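Home | News | Technical | Events | Contact

"Most of the failures start under the floor"

19 December 2023 - by the Sernetent news desk
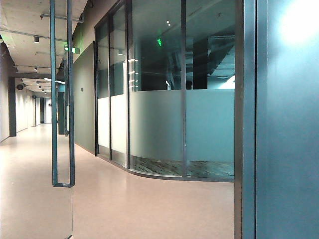 A corridor with a smooth, pale floor, seen through a glass door.

The site manager at Kukar has 2 phones going and a van waiting, so we talk fast. Subject - moisture in screeds, and why tile crews keep getting blamed for it.

"People test once, in one corner, and call it dry," she says. Her crew took 19 readings at the Sollholm job in May before a single tile went down. Up to 90 minutes a floor. Worth it?

"Ask me what a tear-out costs. We had 318 square meters at Bjarnason waiting on one bad patch by a riser. The client was not happy. I wasnt either."

Heating is her other gripe. Crews turn it up to hurry the slab, the top dries, the bottom dosen't. "Then you seal it in and the grout goes dark. Leave it alone - open a window."

Would she use a membrane over a damp slab? "Sometimes. Read the data sheet first." Phone again. She has to go.

Filed under: Floors & Substrates, Interviews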